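Okay, slide one. Hi everybody, I'm Marisol Echeverri, and I check political rumors for a living. Pause for the one person who claps. 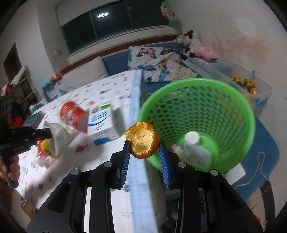

So, Clonitz. In April the town council's party posted a photo of its new bus station, and 107 people wrote to us saying it was really in Rindia. Same roof, same clock. I love those emails! A fake is a bit like that torn piece of orange peel — glossy on the outer side, ragged once you look at the inside. Ask them who spotted the shadows. 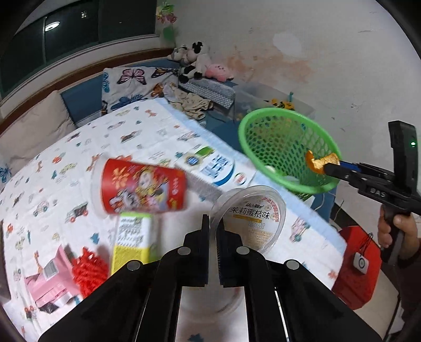

The post had 1435 shares by Saturday and the correction got 5 (wait for the groan). Then Councilman Castaño blamed the intern. Skip the Onance story if we're short, go straight to questions.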